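1/ In Nimri we run 40 short sessions per shift with two-arm tables. Since December we have written rules for it, and people asked me to share them. So, a small thread.

2/ Cable rule first. Every cable follows its arm and is tied to the links — but you leave a free loop at the elbow. Tie it too tight and it pulls on the wrist.

3/ Only the objects of the task stay on the table. No cups, no tools, no screws.
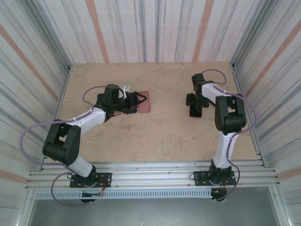 Phone task, one phone for each arm. Purple cables tied to the white links.

4/ Flat objects: come down slowly and stop above the surface. Ntombi Ngubane wrote this one after we scratched 2 screens in one morning.

5/ Check the bolts of both mounting plates before the first session. Write your name in the log, also if everything is fine.

6/ We still disagree on one point. Kuo-hua Poon wants a full stop after every drop, I want it only if the object leaves the table. How do you do it in your lab?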